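Home | Reviews | Tables & Desks | Storage | Contact

Wernik white work table from Verkanton: fine, if you don't believe the box

Filed under: Furniture, Workspaces, Tried at Length
Last updated: 8th April

I don't like white tables. I should get that out of the way, because Zulkifli Teoh bought this one over my objections and I've spent more time at it than he has. He paid $131. The listing called it a "creative surface for modern living," and I would have closed the tab right there.

It is a plain rectangle, 63 inches on the long side, with a smooth white top and legs that bolt on. The box promises assembly in 20 minutes. It took the two of us most of an hour, and we had to take one leg off again after finding out that the bolts come in two lengths and the drawing shows only one. The wrench in the packet is the usual soft thing that rounds off if you lean on it. Use your own.

Now the finish. Verkanton says it will stand up to 2000 wipes with a damp cloth. I have no idea who sits and wipes a table 2000 times, or what they wiped off it. Pencil comes away with a cloth. Ballpoint mostly does. A red marker left a pink streak that I can still find if I get down low and look along the top, and dish soap has done nothing to it.

What I will give the thing is that you can find what you put on it. My old table was dark brown and ate black cables and phones for years. On this one a phone is right there, and so is the toy fruit that ends up on every flat surface we own. The flip side is that you see everything else too. Crumbs, hair, dust, and your own shadow, sharp enough under an overhead light to be annoying when you're trying to pick up something small. Adi Ismail, who draws, gave up on it in the evenings and went back to the kitchen.

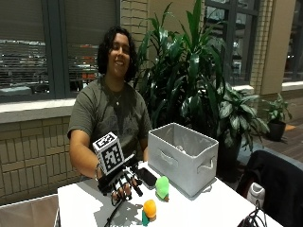
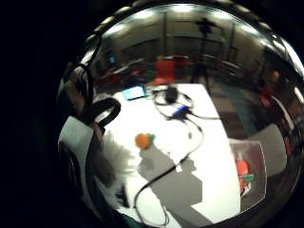
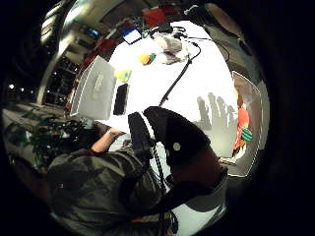

The white top at work, with a phone on it all three times.

Cables are my main complaint. Ours go across the top and over the side, and they get in the way of your hands. There was a clip-on tray offered as an extra at checkout. I'd call that part of the table and put it in the box, but then I'm not the one selling trays.

Storage: none. No drawer and no shelf. We keep a light gray fabric bin with handle cutouts on top, at one side, and it takes up more room than I'd like. A bin on the floor would be the sensible answer if I ever bent down to use it.

Wobble? Slight, along the short side, once you lean in with both elbows. I tightened everything again in May of last year and it got better for a few weeks. Typing doesn't bother it. Sawing would, I imagine, and I'm not going to try.

I also looked at the Flernora, which is a bit deeper and has a lip at the back to stop pencils rolling off. It was out of stock then and seems to be out of stock now. If you can find one, compare the two before paying for this.

Would I buy the Wernik with my own money? At a discount, maybe, and in gray if they made it in gray. Zulkifli says he'd get it again tomorrow. He also doesn't do the wiping.

Tags: white table, work table, assembly, cable mess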